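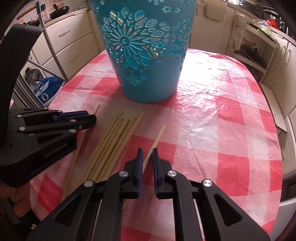
4. Recording your first set of examples

I wrote this section after my own first week on the Huta project, so it covers the bits I kept getting wrong. I'm assuming you've charged both grippers and paired them (section 3). If you haven't, go back and do that first!

4.1 Set up the table

1. Pick a task from the Gallbridge list. I'd start with "sticks into pot": a bundle of thin wooden sticks, one tall pot, two hands. It's fiddly enough to be useful and you can reset it in a few seconds.

2. Leave your kitchen the way it is. Pans on the shelf, shopping on the counter, whatever tablecloth you normally use (checks, stripes, shiny plastic, all fine). The learning system needs to see lots of ordinary homes, and mine is about as ordinary as they come.

3. Lay the sticks down in front of the pot, more or less parallel, with one or two off on their own. Change the angle of the bundle every few takes.

Note: a glossy cloth can throw a bright patch back at the camera. A bit of shine is okay. If you can't make out the sticks in the preview, pull the blind or turn off the light over the table.

4.2 Record

4. Hold one gripper in each hand and open the jaws. Check that both sets of pads are clean.

5. Start the take and hold still until you hear the beep. I used to dive straight in and lost the start of nearly everything.

6. Pick up a stick, drop it in the pot, go back for the next one. Move at the speed you'd use if you were tidying up, maybe a touch slower.

7. If you fumble a stick, keep going! Pick it up again and finish. Fares Khalaf, who checks our uploads, would much sooner have a messy recovery than a take that stops halfway.

8. Open both jaws, hold still again and end the take.

Caution: keep your fingers behind the side plates and away from the linkage arms. They pinch, and I've got the blister to prove it.

Caution: don't squeeze hard on thin sticks. They can snap and leave splinters in the pads.

4.3 Save and label

9. Keep each take under 60 seconds. Longer ones get rejected by the Drulum uploader, and it won't tell you why.

10. Label the take with the task name and your home number. Mine is 2365, so please don't copy it from the screenshots.

11. Upload before you pack up. The grippers hold 1000 takes, but I wouldn't leave it that long.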